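What Does the Number on a Phone Screen Mean?

Written for readers from 8 to 12 by Siham Kamel

When a shop wants to sell a phone, it writes many words on the box. Full HD. Six inches. Sharp display. Maybe you have seen such words and you thought, this is only for grown-ups. But it is not so difficult. We will go slowly.

First, the small dots

Take a phone and look at the screen from very near. It looks smooth, like paper. But the screen is made from very small dots of light. One dot is called a pixel. Each pixel can show one color at a time. When thousands of pixels stand together, your eye mixes them, and you see a cat, or a football player, or the letter A.

Try this at home. Take a sheet of squared paper and a pencil. Draw a circle, but you may only fill whole squares. If your circle is 10 squares wide, it has corners like stairs. If it is 30 squares wide, it looks much more round. It is the same circle, only you used more squares for it.

Counting the dots

People who make screens count the pixels from left to right, and then from top to bottom. They write the two numbers with a little x between. When you multiply the numbers, you know how many pixels the whole screen has. For many phones this is more than one million.

"HD" means high definition. A normal HD screen is 1280 x 720. "Full HD" is 1920 x 1080. Please take a calculator and multiply both. You will see that Full HD has more than two times the dots of HD, although the names sound almost the same! This is why you must read the box carefully. One small word makes a big difference.

Big is not the same as sharp

Now comes the part where my nephew Sherif was confused. He had saved his money for a phone called the Indard, and his friend had one called the Skumiline. The Indard was bigger, so Sherif said it must be sharper. But both phones had the same number of pixels. On the big screen the same dots must cover more place, so each dot is larger.

To compare two screens, we ask how many pixels fit in one inch. An inch is a little more than two and a half centimeters. This number is called ppi, for "pixels per inch." The Skumiline has 420 ppi. The Indard has less. When you hold a phone at normal distance, it can be hard to see the difference, and Sherif is now quite happy with his.

How the inches are measured

A screen is not measured along the side. It is measured from one corner to the opposite corner, across the middle. This line is called a diagonal. Take a ruler and measure a book in this way, then measure its long side. Which number is bigger? 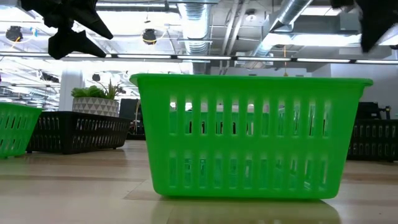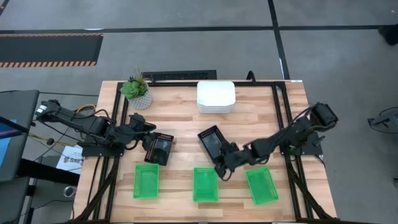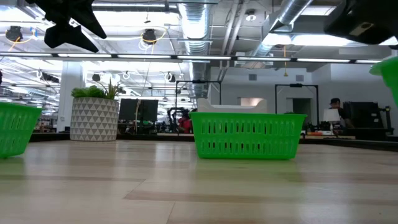
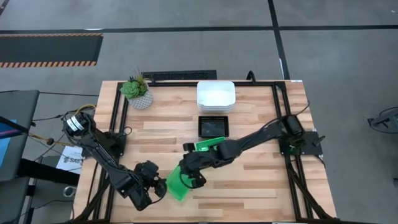 Do more pixels cost something?

Yes, a little. The phone must work out the color for every dot, again and again, many times in one second. More dots is more work, and more work can use more battery. Some phones let you choose a lower number in the settings. If your phone has this, ask an adult to help you find it, and look if you notice the change when you read.

Words to remember

Pixel: one small dot of light on a screen.
Resolution: how many pixels a screen has, from left to right and from top to bottom.
Ppi: how many pixels fit in one inch.
Diagonal: the line from one corner to the opposite corner.

Next time we will speak about the camera of the phone, where the word pixel comes again, with the word "mega" before it.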